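Tips for a student gripper project: packets, bottles and other awkward things

Posted 22 May 2018 by Rachid Tazi

I help with the Trundarier club, where students learn to pick up and move everyday kitchen things with hand-held grippers and then use what they learn to plan a task for a robot arm. These are the tips I keep repeating, written down so that I can point people to them.

Start with the table

Clear it and wipe it before anything else goes on. Crumbs get under flat sachets and tip them, and a greasy patch will let a packet slide when you want it to stay put. We use washing-up liquid and warm water, then a dry cloth. Spray polish leaves a film, so keep it off any surface you work on.

A white table is good for dark packets and poor for clear wrappers. If you lose sight of a wrapper against the white, turn it so that its label faces you.

Foil packets

Foil is harder than it looks. It creases when you squeeze it and stays creased, so the second grip never feels like the first. Take it by the stiff sealed edge if you can. If you have to take it across the middle, close slowly and stop as soon as it lifts. Shake the contents down to the bottom end first.

Keep a few spare packets of the same kind. Once one has been handled a lot it goes soft, and students start to blame the gripper.
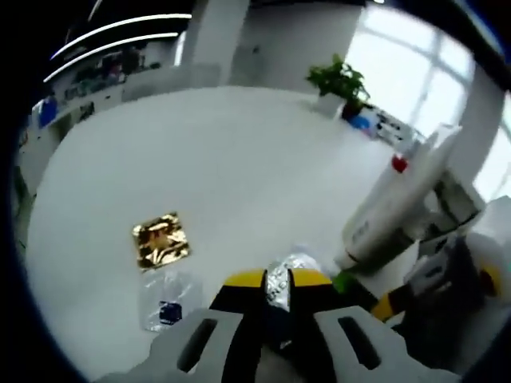 Jayawardena wrote to ask whether it would be easier to fill old packets with rice and tape them shut. It does work for early practice, and it's cheap. The tape adds a stiff ridge, though, and students come to rely on it. I would move on to sealed packets by the second session.

Fingertips

Wipe the tips before each session. A damp cloth will do, followed by a dry one. Sugar is the worst thing to get on them — it feels like extra grip for a minute and then everything sticks. Don't use hand cream just before a session either.

If a tip has worn smooth, swap it. We tried sandpaper in April and it helped for one session only.

Two people at one table

Agree who moves first. We have a simple rule that the person going in says "in" and the person coming out says "clear". It sounds fussy for picking up a snack, but two grippers meeting over a jug will knock it over sooner or later.

Keep tall things to one side and flat things nearer to you. Reaching over a jug to get at a sachet is asking for trouble.
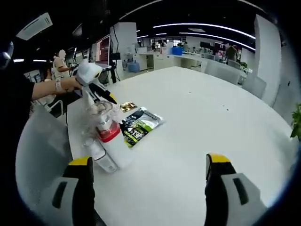 Soft things need a different approach. Cloths and anything fluffy should be pinched at one point and lifted straight up. If you drag them they catch on whatever is beside them. Put them down in the same way, straight down, and open the gripper fully before you pull back.

Jugs and jars are best left until last. Lids come off first in practice, so fit them properly and work with the jug empty.

Boxes and cartons

Hold a tall box low down and it will lean. Hold it too high and the sides cave in. Just above the middle is usually right for an empty one, and lower for a full one. Pack an empty box with crumpled newspaper if the sides are weak.

Stand the next item far enough away for the fingers to open. New students nearly always crowd things together.

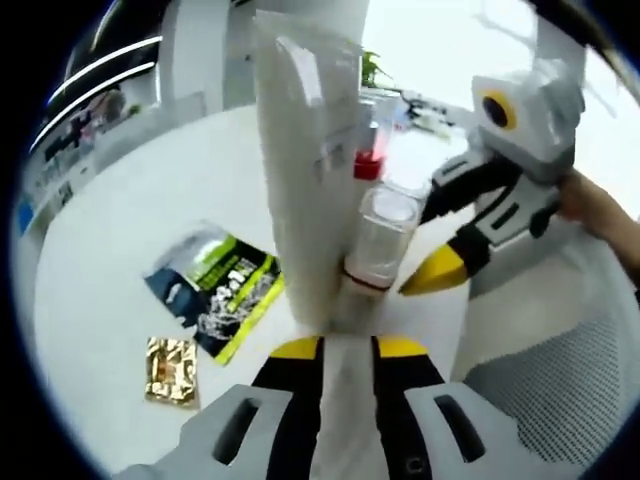

Tall white package held upright, with a second gripper beside the clear cup.

Bottles

Small bottles tip easily. Come in level, with both fingers touching at the same moment. If one finger touches first, the bottle will walk across the table. A little water in the bottom steadies it, but check the cap.

Write down what you tried. Our log, which the students named Nulness, is a plain exercise book with 1783 entries in it. Each line has the object, where it was held and whether it was dropped. In the last 100 bottle lifts, 86 were clean. The rest were mostly rushed.
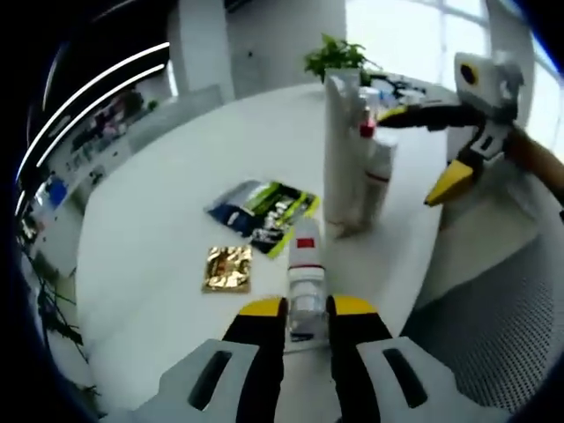

Let go as carefully as you picked up. Set the base down, wait a moment, then open both fingers evenly. Most of our dropped bottles fell over at this stage, when the student was already looking at the next thing.

Putting away

Food packets go in a lidded tub marked "practice, do not eat". Bottles are emptied and left upside down on a tea towel overnight. Grippers go back in the Gikitz box with the fingers open, and the log goes on top.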